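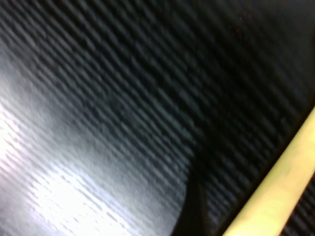

Wrist camera: glare down the left, blur everywhere, pale yellow bar bottom right

Ticket: Sostis vision keeps losing blocks on our Dristell arm
Status: open (mostly my fault, I suspect)
Opened: 03/09/2019
Club: Prollwood after-school robotics

Hello again! We're the club who wrote in August about the gripper calibration, and thank you for that, it's been behaving itself ever since. Now it's the camera. We're getting ready for the Salinas tabletop challenge, where the arm has to find foam blocks among a load of other clutter and put each one in the right place, and the block finder is driving us up the wall.

There are two separate things going on, I think. The first is blur. With the arm moving at our normal speed we get stills like the one at the top of this ticket, all streaks and shine. The software then tries to find blocks in it, bless it, and sometimes says it has! The ribbed stuff seems to be especially good at fooling it, and I'm guessing all those light and dark lines look like lots of lovely edges.

The second is colour. The students trained the finder on the blocks by themselves and it did very nicely, so we moved on to the proper cluttered layout and it went to pieces. It likes the duck. It likes the duck a lot. It's also quite fond of the spoon.
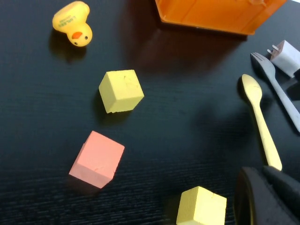

prollwood_robots

Sorry, posted too early, carrying on. With a layout like that one I'd expect it to go for the foam cubes, and the pink one is usually fine. Yellow is where it all goes wrong, what with the duck and the spoon both being yellow as well. The grey fork and the white plug it ignores completely, so I don't think it's clutter in general that upsets it.

What we've tried so far:

Restarted everything, twice, and swapped the camera lead. No change.

Cut the arm speed to 30 per cent. Blur much better, but the runs take for ever and we'd never finish inside the time limit.

Put the speed back up and dropped the exposure setting from 3000 to 300. Blur gone, but now the picture's so dim that it can't tell the black table from the shadows beside the blocks. We tried a few values in between and didn't find one that suited both.

Raised the minimum blob size. It stopped picking the spoon but it also stopped picking any block near the edge of the view. Put it back.

Narrowed the yellow range. This is the only one that's helped! The foam is a paler, chalkier yellow than the duck, so there is a bit of a gap to aim for. The shine on the duck still catches it out now and then (the highlights go pale, so I suppose they look like foam).

One of the students asked if we could use shape instead of colour, as a cube has corners and a duck really hasn't. Is that something Sostis can do in version 13, or would we have to write it ourselves? We've got a few keen ones who'd have a go.

And then there's the block with the pale yellow top and the salmon pink sides, and I've no idea what we should be telling the finder about that. It says yellow or pink depending on which way the wrist is tilted. 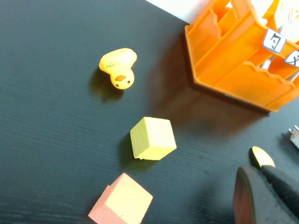

Questions for support

Can the arm be made to pause just before each still is taken? I found a settle time box on the Dristell page but changing it does nothing that I can see.

Can we give one block two colours, or does it have to be one label each?

Is there a way to mask off part of the view? The gripper sits in the bottom right corner, and the pad on it is pale yellow too, so I'd like to rule that out as a cause. Same for the big orange crate, if a mask can move with the arm.

I can send the settings file and the log from the last run, just tell me where to put them. We're next in the lab on Thursday after school, so anything before then would be brilliant.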